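Doorstep and Phone Tricks: What I'd Do at Home

Most advice about con artists tells you to "trust your gut." I don't think much of it. The people who do this for a living are pleasant, and your gut will like them fine. A few dull household habits work better.

The meter reader

A man in a vest says he's from the water company and needs to see the basement. Badges are cheap to print, so I don't bother studying them. Close the door, find the number on your last bill and call that. Never call the number he gives you. If he complains about his schedule, let him complain.

The phone call

Last September I had a caller from "Danari Home Protection" who said my plan had lapsed and I owed $118. I have never had a plan. He knew my street and my first name, both of which are on any package label. Ask callers like this to put it in writing, then hang up. You don't owe them a goodbye.

The family code word

Everybody recommends this one, and I have doubts. Fuad Weldu on Howells Street set one up with his kids, and when he tested them on a Sunday, 3 months later, they had all forgotten it. A question only your own people could answer holds up better. Ask what the dog ate.

Labels and packaging

Shredders are oversold. For mailing labels, a black marker and a pair of scissors will do. Check bags and plastic wrap as well as boxes, and do it before you put things away in the bedroom or closet.
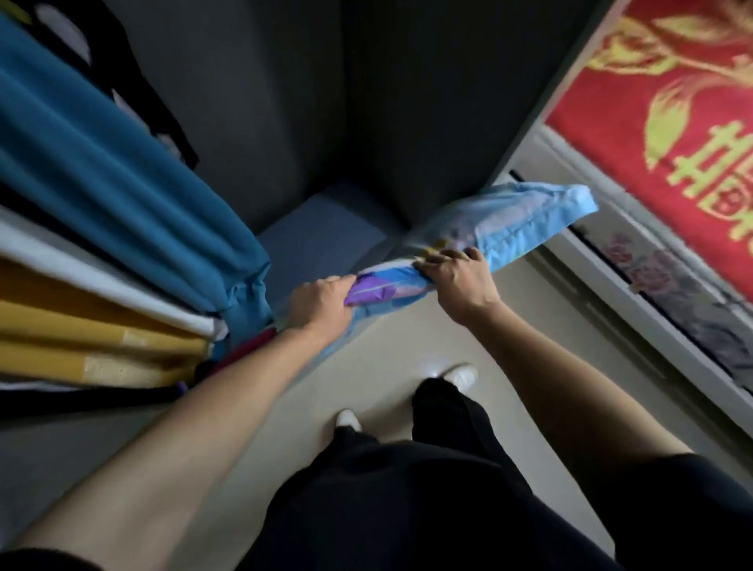 The sticker in the window

Alarm company stickers with no alarm behind them cost $8 for a sheet. I can't say they hurt. I'd still spend $25 on a decent door chain and get used to talking through the gap.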